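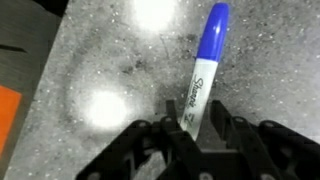 Notebook, January, after lunch

Labels first, before I forget again. In the sample store we have now two kinds of label on the bottles, the old Tavares paper ones and the new film ones from Werkis, and the ink does not behave the same on them. On the Tavares paper every pen is fine. On the Werkis film the ballpoint comes off with the thumb. So from this month I write all labels with permanent marker only, and I keep one color for each purpose. Blue is for open stock. The one for this is the Sharpie with the royal blue cap and white barrel, so please do not take it for the whiteboard. Black stays for finished samples, red for waste.

I went through the Kudora list against the shelf. The list has 3,022 entries. On the shelf I could match 2,543 of them by label. A part of the rest must be in the Dadamport crates, which were never unpacked completely, and another part I think has labels that faded until the number cannot be read. I did not try to guess these numbers. They go in the gray crate with a question mark on the lid — if you recognize one, write it new and put your initials.

Rub test on film, small one. I wrote 8 labels with the marker, let them stay overnight, and rubbed them with a cloth with alcohol. Result: 2 became pale but still readable, the others no change I can see. With water there is no effect. I want to repeat with labels from the cold room, where the film is maybe a little damp when we write on it.

About the long table. It is used for too many things at the same time, and this I say also to myself.
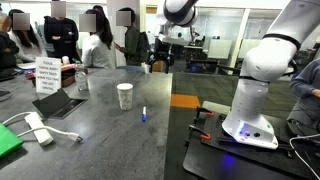 The laptop and the power strip can stay, but the white cords should go along the side and not across the top where we put cups. The paper cup in the middle and the small cups farther back are on the same table as the cords, and I do not like coffee near the labels. The sign about the empty trays I would leave standing, it is clear and large enough. Food at the far end only — the half near the power strip is for writing.

To do:
Order more film labels, same width.
Ask if the Dadamport crates can come up before the end of the month.
Repeat rub test with cold labels.
Second blue marker for the cold room, tied with string.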